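Call for Home Tasters: Flemby Snack Panel, Fall Round
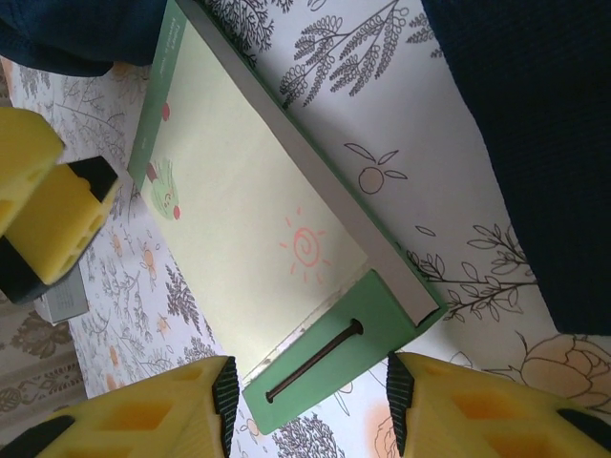
Do I have to pay for the snacks or the shipping?
Everything is sent free of charge, and you keep whatever you don't finish.

Flemby is looking for 74 people to try new crackers, fruit chews and granola bars at home and tell us what they think. The round starts in October and runs for 6 weeks. The products come from two small makers, Dalell and Tesetti, and most of them are not in stores yet.

What you do
You get one box a week. Each box has a short form to fill out online. Try everything in the box, answer the questions, and send the form in before the next box ships. The form closes at 7 p.m. Eastern on the last day of each tasting week. If you miss two forms we give your place to someone on the waiting list.

Who can apply
Adults 18 and over with a mailing address in the US. We can't ship to PO boxes. Boxes may contain wheat, milk, soy, peanuts and tree nuts, and we can't make substitutions, so please don't apply if you have a food allergy. Only one person per household. People who work for a food company or were on the spring panel should wait for the next round.

What you get
The snacks, plus a $6 store credit for each form you complete. Credits can be used in the Fahy online shop and are sent by email at the end of the round. There is no cash payment.

How to apply
Fill out the sign-up form on the Flemby panel page. We ask for your name, address, age group and what you usually buy for snacks. You don't need a blog or any social media accounts. Tasters are picked at random from all complete applications, and we email everyone either way.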